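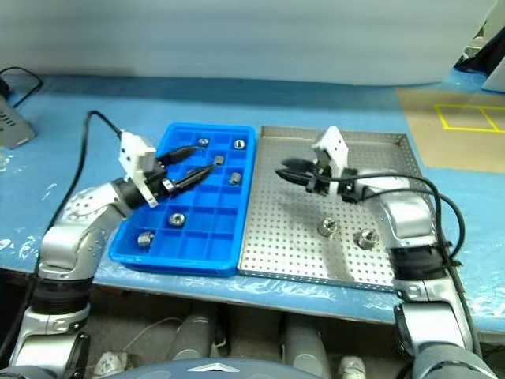 Small Parts Digest, Issue 155

From: Small Parts list, evening batch
Subject: Re: Sorting hardware without losing your mind

Hi all,

I've been meaning to answer the message in the last digest for days, because sorting nuts and fittings is the part of shop work I love most and I never get to talk about it! Quoting the part I want to get to:

> I have inherited a coffee can of mixed hardware from the old
> Nullard bench and would like to get it under control before
> March. Everybody tells me to buy drawers. I have no wall
> for drawers. What do the rest of you do with the odd pieces,
> the fittings that aren't quite nuts and the knobs that came
> off something? And do you sort straight into bins or is there
> a step in between?

Yes, there's a step in between, and please don't skip it. I went years tipping the can straight over a divided bin and pushing things around with a finger, and all I ever did was mix the can up in a new shape. What changed it for me was a flat tray between the can and the bin. Mine is stainless steel with a low wall and small holes punched all over the floor, the sort of thing you find with kitchen or lab supplies. Grit and old thread shavings drop through the holes if you give it a shake over a sheet of paper (do this before you bring it to the bench, not on the bench, I have learned). The pieces stay up top where you can see every one of them.

Put out a small handful at a time. I know it feels slow. A big pile hides things, and with a small one you can see straight away that this one has flats and that one is round with ridges on the outside. Those ridged ones are the pieces I'd pull first. A knurled knob wants fingers, a hex nut wants a wrench, and once you split the two groups the rest of the can looks half as bad. 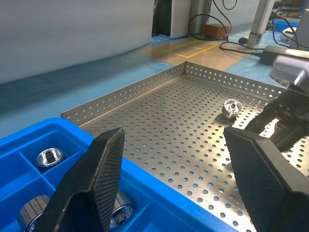 Ridged pieces on the perforated tray, blue bin in front.

Now the bin. I use a blue plastic one with small square compartments, a lot like an ice cube tray, and I'm very fond of it. It takes up less bench than a dinner plate and it goes on a shelf when I'm done. My advice is to spread out at first! Give a piece its own square even if you suspect it has a twin somewhere. You want to be able to look down into the square and see the bore, and you can't do that if three of them are lying on top of each other. When the can is empty, go back with a test bolt and start merging squares. I did the whole Clivar box that way, and the merging took me 90 minutes with the radio on, the nicest evening I'd had all month.

A few other things I do, in no special order:

Stand a nut on its edge if you haven't checked the thread yet, and lay it flat when you have. It costs nothing and you can walk away to answer the phone. Sometimes one rolls over by itself and you check it again, no harm done.

Keep 2 squares free in a corner for pieces you can't name. When those fill up, stop and name something. I once had 7 mystery fittings out of one Grokamo housing and they all turned out to be the same adapter with different amounts of dirt on it.

Put something bright under the trays. Blue is good with bare metal, and a dropped nut shows up on it right away. My old bench top was gray and speckled and I lost half of everything on it.

Don't oil anything until it's sorted. I know the temptation. Oily nuts slide past each other and pick up lint, and the gauge gets slick.

As for labels, I write on masking tape along the rim, and only after the merging. Labels made on the first day are always wrong, and then you start filing things to suit the label.

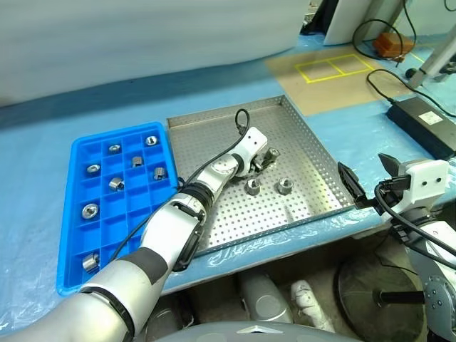
Nasr wrote back to me off-list to say that edge-standing is fine for big nuts but that anything small should go flat from the start, and that a strip of felt in the bottom of each square stops them creeping when the bin gets carried. The same note asked whether a perforated tray doesn't swallow the smallest sizes.

It can, yes! Check the holes against your smallest nut before you buy, and if one drops through, lay a paper towel on the floor of the tray for that batch. You lose the shaking-out trick but keep the nice flat surface. I haven't tried felt and I'm going to cut some tonight.

To the original poster, please write in when you get to the bottom of that can. There's always something good at the bottom. I'd also love to hear what the knobs came off of, if you ever find out.

Happy sorting,
the one with the blue bin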